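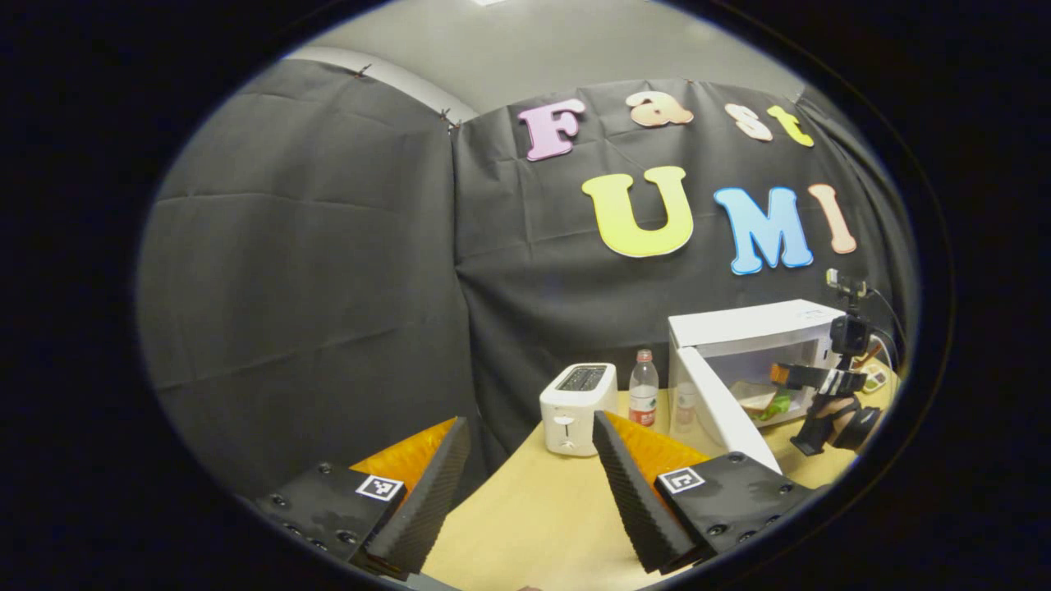 Speaker notes, Dindstead Judo Club open evening
October 23, 1999
Talk: How to fall, and how to teach falling to adults
Gergely Tóth

Before starting: check that the microphone works in the back rows. Boglárka will turn the slides. When I lift my hand she goes to the next one. Water on the left side of the desk.

Slide 1. Title

Good evening, and thank you for coming. My name is Gergely Tóth. I have taught Judo to beginners for 14 years, first in my home town and then here in Dindstead. Tonight I will speak only of falling. There will be no throws in this talk, and I am sorry if somebody came for the throws.

(Wait for people to sit down. The door is loud.)

Slide 2. Why adults are afraid

Children fall many times every day and they do not think much of it. An adult may live for years without one fall. Then he comes to the first class and we ask him to fall backward, on purpose, in front of strangers. Of course he becomes stiff. When he is stiff he puts a hand behind him, and a hand behind the body is how wrists are broken.

I was 40 when I had my own bad fall. It was not in the hall. It was on the steps of the post office, in April, with a parcel under each arm. I did it all wrong. I held the parcels and I hit my elbow. I tell this so that you know a teacher also forgets.

Ask the room: who has fallen in the last year? Give them time. Usually a few hands come up, and then more when they see the first ones.

Slide 3. The chin

The chin goes to the chest. This comes before everything else. I ask beginners to look at the knot of their belt and to keep looking at it until they are lying down. "Tuck your chin" did not work well for my students, they tucked it and let it go again in the middle. "Look at your belt" works better. If they have no belt yet, the button of the trousers is good.

Show it standing. Show it from the side also, because from the front it cannot be seen well.

Slide 4. The arms

The arms hit the mat at the same time as the back, with the palms down. The arms are away from the body, but not so far as the shoulder. If I draw it as a clock, with the head at twelve, the hands are near four and eight.

The common mistakes:
The arm is too high, and the shoulder takes the weight.
The elbow arrives first.
The hand stays on the mat and pushes. It should come up again, like from a hot stove.

Do not speak long about physics here. In the last talk I spoke too long about physics. One sentence: a large area of the body touching the ground shares the force, and a small area does not.

Slide 5. The order of the first class

Start lying on the back. Knees bent, chin in, arms crossed on the chest, then slap the mat. We do this until it is boring. Next, sit and roll back. After that comes the squat, and only then standing.

Most of the trouble I have seen in clubs comes from going to standing too early. The teacher has one hour, he wants to show something nice, and he goes over the squat in two minutes. In our club the adults do not fall from standing in the first class. Some of them complain. I let them complain.

Boglárka Orbán, who teaches the morning group, does it a little differently. She lets them hold a partner's sleeve during the squat. I was against it at first, because I thought they would learn to depend on the sleeve. Last winter I tried it with my own group, and now I use it for anyone over 52 and for anyone who asks. (Boglárka may want to say something here. Look at her and see.)

Slide 6. Side fall

The side fall is the useful one for life outside. Ice, wet leaves, a carpet on a smooth floor. The leg swings across, the knee of the other leg bends, and the body goes down on the hip and the side of the back. One arm slaps. The other hand rests on the stomach.

Please say to beginners that the legs must not cross. When they cross, the knees or the ankles knock together, and this hurts more than the fall.

Practice both sides. Everyone has a good side, and people are clever at hiding the bad one. I ask for the bad side first, while they are fresh.

Slide 7. The mats

Short part. Our old mats were from Vik and we had them a long time. They became hard at the corners and they moved apart when we ran on them. The new ones were bought with the 900 that was left from the summer fund, and they have a rough underside. Check the joints before each class with your foot, walking along every line. A toe in a gap is a very stupid injury.

If somebody asks about the price for home use: I do not know the price today. A thick folded blanket is enough for the lying exercise. It is not enough for standing.

Slide 8. What to say to a nervous person

I collected some sentences that helped, and some that did not.

Did not help: "Relax." "Do not be afraid." "It is easy."

Helped: "Breathe out when you go." "You can stop after this one." "Go as low as you want before you let go."

Breathing out is important also for the body. A person who holds the breath gets a shock in the chest and then does not want to try again. In my class we make a sound, any sound. The first time people laugh at it. That is fine with me, you cannot laugh and hold the breath together.

I had a student from the Wutance side of the river, a tall man, a baker. Five weeks he did only the sitting roll. I did not push him. In the sixth week he went from the squat without telling me, and I saw only the end of it. The chin was in.

Slide 9. How often

Ten falls at the start of each class, for everybody, also for the black belts. Twenty is too many for beginners, they get a headache and the last ones are bad. If a head touches the mat, even softly, the person sits out and we talk to him. If he is dizzy or feels sick, he goes to a doctor the same evening and somebody goes with him.

Say this slowly. Say it again in the questions if nobody asks.

Slide 10. Demonstration

Boglárka and I do five back falls and five side falls, slow, then at normal speed. Shoes off before, not during. Take the watch off.

After it invite people to try the lying exercise. Only the lying exercise! Persons with neck or back problems should watch this time and speak with me later.

Questions

They will probably ask:
Is it too late to start at my age? (Come and do the first class. We decide together after it.)
Can I learn it from a book? (The order, yes. For the chin you need somebody watching.)
Do I need the white suit? (No. Long sleeves, no zippers.)

Sign-up sheet is by the door. Bring back the extension cord to the school office.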